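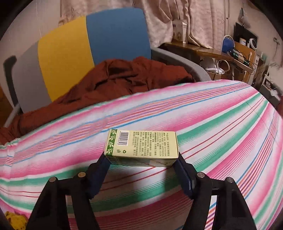 En Griltow traducimos etiquetas. Empezamos con manuales de aspiradora y acabamos, como acaba casi todo el mundo en este oficio, en la cosmética y la parafarmacia, donde la letra es pequeña y los plazos también. Una caja verde pálido con el texto en chino, un código de barras y, hacia el final, unas mayúsculas latinas donde se leen ARTEMISIA, ARGYI, OLEA y EUROPAEA nos parece una mañana de trabajo bastante agradable. El latín botánico se deja como está, y ese es el único trozo del encargo por el que hacemos descuento.

Quiénes somos

Somos 20 personas en dos plantas de un edificio sin ascensor, dato que incluimos para los clientes que insisten en venir a vernos. Abrimos en el año 2000 con un fax, un diccionario técnico al que le faltaba la letra W y un solo cliente, Brarnmont, que todavía nos escribe los viernes a las seis de la tarde con asuntos como «una cosita».

Qué hacemos

Traducción y revisión de etiquetas, prospectos y envases del chino, el japonés, el inglés y el alemán al español. Revisamos también traducciones ajenas, trabajo que exige tacto. Nuestro glosario interno, Viratholm, tiene 1312 entradas, 990 de ellas aprobadas sin discusión. Las demás siguen en debate, sobre todo «sérum» y todo lo relacionado con la palabra «bálsamo».

Qué no hacemos

Nombres de marca, eslóganes ni tatuajes. Nos piden tatuajes más de lo que cabría suponer.

Cómo trabajamos

Una persona traduce, otra revisa y una tercera lee el resultado en voz alta sobre la prueba del envase. En agosto cerramos dos semanas. Las urgencias de esos días las atiende Gautam, nuestro estudio asociado, que cobra recargo y hace bien.

Para pedir presupuesto, mándenos el texto completo, con la cara de atrás incluida.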